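Filed under: Cosmology / Slow Rotation Model / FAQ
16 shares | 10 comments

Slow Rotation Model: frequently asked questions

Last updated August 16, 2026. Section 3 was rewritten after the June discussion at Bilcombe.

1. The basics

What does the model say?
It says the universe as a whole is turning, very slowly, and that a small part of the redshift we measure from distant galaxies comes from that turning. The rest comes from expansion in the usual way. I don't dispute expansion, the cosmic background or the general picture of a hot early universe.

Turning around what?
There is no hub. In a rotating cosmology every observer moving with the matter sees the rest of the universe turn about their own position. Gödel published a solution of this kind in 1949. His universe did not expand and mine does, so the two should not be confused, but the question of the missing centre is answered the same way in both.

Who is Vundden?
Vundden is the name of the set of equations and the small program that goes with them. Some older pages on this site call the whole thing the Vundden model. They mean the same as "slow rotation model" and I have not gone back to change them.

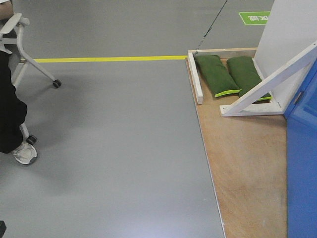 2. Rotation and the background radiation

Doesn't the cosmic background rule this out?
It rules out fast rotation. A universe that turned quickly would leave a spiral pattern in the temperature of the background, and no such pattern has been found at the strength early papers allowed. The limits are tight. They depend on which kind of rotating geometry is assumed, though, and the one used in Vundden has no shear. Most of the strong limits are really limits on shear, so they have to be worked out again for this case.

How slow is slow?
Slow enough that the universe has completed far less than one turn since it began. The best fit moves about depending on which supernovae are left in, so I no longer quote a single value on this page. The current range is in the notes to version 10 of the program.

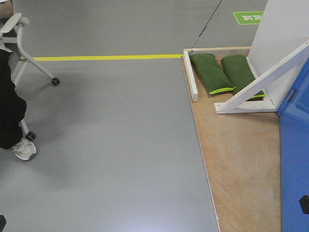

Does the model do away with dark energy?
The supernova fits still need a cosmological constant. With rotation included the constant comes out slightly smaller, but the difference is within the error bars, and I would not build anything on it. Earlier versions of this FAQ made a stronger claim and I have withdrawn it.

Does it explain galaxy rotation curves?
No. The effect is far too small on the scale of a single galaxy. Please use another theory for that.

3. Galaxy spin

What is the Kalville list?
A list of 1,000 spiral galaxies sorted by whether they appear to turn clockwise or anticlockwise as seen from Earth. If the universe rotates, there might be a slight preference for one direction in one half of the sky, left over from when the galaxies formed. The list was sorted by eye from public survey pictures, with every picture shown twice, once mirrored. A galaxy was only kept if the two answers agreed.

And is there a preference?
In the first pass there was an excess of 102 galaxies in one direction. After the mirrored pictures were brought in, most of it went away. People sorting galaxies by eye seem to favour one direction, and this is a known problem with such lists. What remains could easily be chance.
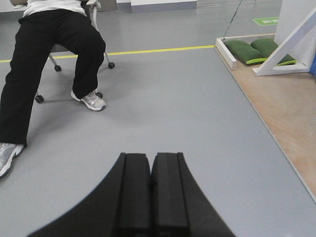
Murdo Gillies wrote after the June discussion to say that the list should be dropped altogether, as a sample of that size could never show an effect as weak as the one the equations predict, and that keeping it on the site gives readers the wrong idea of where the evidence lies. He would sooner see the work go into the polarisation of distant radio sources.

I agree with the first part. The list stays up as a record, with a warning at the top. On the radio sources, the difficulty is Faraday rotation in our own galaxy, which has to be removed first and is larger than the thing being looked for. Skinner, the correction routine in the program, does this only crudely – it treats large patches of sky as if they were uniform.

4. Using the program

Can I run Vundden myself?
Yes. It runs on an ordinary computer and a full supernova fit takes roughly an hour. Set the rotation to zero first and check that you get the standard result back. If you don't, the input file is probably in the wrong column order.

Has any of this been peer reviewed?
No. Two drafts were sent to journals and both came back. The referees' main objection, to the missing treatment of structure growth, was fair and is still open.
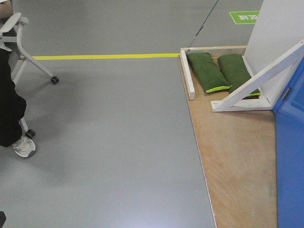 Yellow floor line and platform corner.

Where do I send corrections?
Use the form on the contact page and give the equation number. Sign errors in section 4 of the long paper are already known – there are two, and they cancel.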